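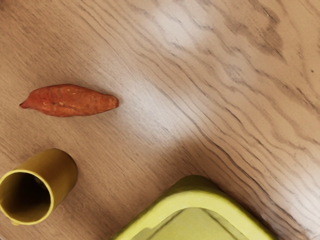
Fig. 1. Simulated top view, table scene with sweet potato, cup and square container. Input to the segmentation step.

January 18, 2026
Perception notebook, Keris stack, simulation branch

Goal for today: find why the grasp planner in Nulia refuses the sweet potato in so many scenes, when the cup next to it is accepted almost every time. I wanted first to blame the planner, but after the morning I think the fault is before it, in the mask.

Set-up is the same as in the last entry. Wood texture with strong grain, one area light, view straight down. I rendered 467 scenes with new random poses and kept the seed file in the usual folder. Depth is taken from the renderer without noise, so depth is not the suspect for now.

First result: in 174 scenes the planner returned no grasp for the sweet potato. I opened a part of them by hand. In most, the mask has a tail. It starts at the blunt end, where the wood is very pale from the reflected light, and grows out over the table. The planner then fits its long axis to potato plus tail, the axis is too long, and the width check fails. So the planner does what we asked.

The narrow end is good. The contour follows the tip well and I did not find a scene where the tip was lost. The shadow under the lower side is sometimes taken as object, but only as a thin strip, and the axis does not turn much from it.

I tried two changes.

a) Lower the specular value of the wood material. The sheen becomes weaker and the tail goes away in nearly all the scenes I looked at. But this is cheating a little – the real table in the Desmet cell has a varnish and it shines also. I put the value back.

b) Cut the mask with the depth before the axis fit: every pixel closer to the table plane than a small height is removed. This removes the tail and also the shadow strip. Cost is small. The danger is for flat things, so the threshold must come from the config and not stay as a constant in the code. I made it a parameter, min_height, with the default in millimeters set to 4.

With (b) I ran the failed scenes again and only 2 of them still have no grasp. In both the potato is touching the container, so that is another problem and I leave it.

About the container. In the scene of Fig. 1 only its upper corner is inside the view. The place module still wants to compute a center for it, and it takes the center of the visible part, so the drop point lands close to the rim. I think we should mark any target that touches the image border as "partial" and ask for a second view before placing. The cup has the same issue at the left border, but we only pick the cup, we do not place into it, so a partial mask hurts less. Its opening is dark and the mask has sometimes a hole there. I fill the holes now before the fit.

One more point, color. Cup and container are both yellowish, and the old color prior from May was mixing them when they were near. In this batch they keep their own labels, also when the cup is lying on its side. I would like to remove the prior completely, but Onside still imports it in the replay tool, so please do not delete the file yet.

To do:
– merge min_height into the Keris branch, after the unit test for flat objects is written
– "partial" flag for masks on the border, and what the place module must do with it
– same batch with other wood textures, the grain here is very strong in one corner and I want to see if it gives false objects
– ask the Desmet side for the real height of the table plane, our value is old

Logs and the failed seeds are in the folder of this entry. The run with changed specular is there too, in a separate folder, please do not use it for training.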